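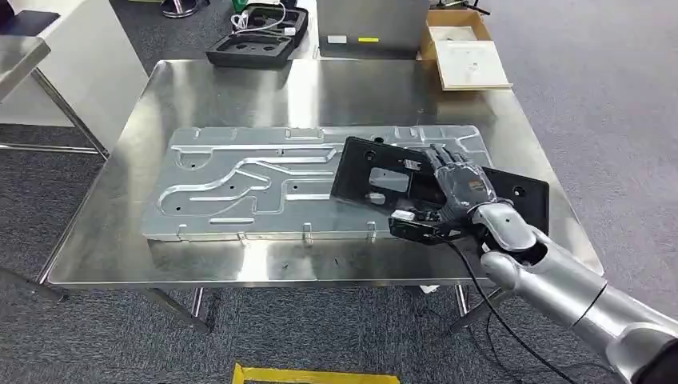
Rasmus Uibo
Maintainer, Skurnside Place Names

Skurnside Place Names, release 2

A table of field, farm and stream names from the parish of Skurnside and its neighbor Grarkunard, with the spellings found in old maps and rent books. It covers 339 names. The earlier release had the Skurnside names only.

Files

names.csv holds one row per name.
spellings.csv holds one row per spelling, linked by name_id.
sources.csv lists the 11 maps and books used.

All files are UTF-8, comma separated, with a header row.

Columns in names.csv

name_id: number, stable between releases
modern: the spelling in use today, blank if the name has dropped out
kind: field, farm, stream, hill or other
parish: Skurnside or Grarkunard
note: free text, often blank

How the spellings were read

I typed each spelling as written, including capitals and doubled letters. Letters I could not read are marked with a question mark. Long s is typed as plain s. Where a clerk crossed out one form and wrote another, both are kept and the first has struck set to yes.

The Jimovden rent book is water stained from the middle on. Readings from it are marked low in the confidence column unless another source backs them up.

Known problems

73 names have no location. Most are small fields that were merged before the first detailed map.
Kos is both a farm and a stream. They have separate IDs, but a few early spellings could belong to either and are filed under the farm.
Dates in the rent books follow the year of payment, so a name may be a year older than its row says.
Grarkunard hill names are thin. I have not been through the grazing records yet.

Changes since release 1

Grarkunard added. The kind column no longer allows "meadow"; those rows are now "field". Duplicate stream names merged.

Use

Free to copy and reuse with credit to Skurnside Place Names. Corrections are welcome, with the name_id and the page or sheet where you found the spelling. The next update is planned for January.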